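Visit report: Flunilis textile sorting and refurbishment site, Gevport

The Flunilis site in Gevport opens to visitors one afternoon each April. I attended the 2 p.m. tour, which covers intake, sorting, washing and repair, and lasts a little under two hours. Access is through the MacRitchie gate on the north side. Safety shoes are lent at the desk in full sizes only.

Intake

Goods arrive in wheeled cages from household clearances and collection points. The site handles 800 kg on a normal shift and is rated for 1000 kg. Each cage is weighed, given a paper tag and parked in one of four lanes. Wet loads go to a separate lane and are opened the same day.

Clothing and bedding are not separated at the collection points, so most cages hold both. The guide gave bedding as the main cause of slow lanes, as duvet covers wrap around smaller items and have to be shaken out by hand.

Sorting

First sort is into outerwear, other clothing, bedding and reject. Second sort is by fiber and fill. Quilted jackets get their own bin at this stage, with down and synthetic fill kept apart. The check is done on the care label. Where the label is missing, a seam in the lining is opened by 100 mm and closed again afterward on the repair bench.

Patterned bedding is sorted by size and condition only. Color is ignored, which surprised several people on the tour - I had expected at least a split between whites and prints.

Washing and drying

Padded garments are washed in half loads and spun at 600 rpm. Drying is slow and at low heat, with two stops to break up clumped fill. The dryers are Flarkimo units, older than the rest of the line and noticeably louder. Moisture is checked at the collar and hem, where the fabric is doubled and dries last.

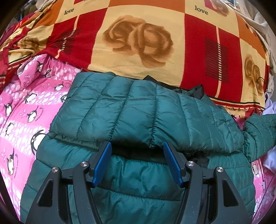 Teal-green quilted jacket on patterned bedding, checks and a brown rose.

Repair

The repair bench deals mainly with zippers, cuffs and split channels. A split channel is refilled through the nearest seam and restitched along the original needle holes. Glossy shells show every extra hole, so patches are used only on the inside. Bedding is repaired at the hem or cut down to a smaller size.

Practical notes

The stairs to the repair floor are steep and there is no elevator on the public side. Parking at Gevport is limited to one hour on the street, shorter than the tour - use the lot behind the MacRitchie building. Questions on fill testing were deferred to the printed sheet, available at the exit.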